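Vimell Match Ball, size 5

Vimell calls this a "professional grade" football. We would call it a decent training ball with a confident label. Alvar Fagerlund used one for 114 sessions at Brikport and says it held its shape, though the printing wore off by May. The firm claims 400 hours before the panels lift -- we haven't seen the test.

What you get
Ball, needle adaptor, Lavoditz carry net. No pump.

Match-day catering add-on
Sold separately, and dear for what it is.
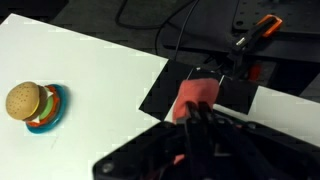

Returns
Unused balls only, within 100 days.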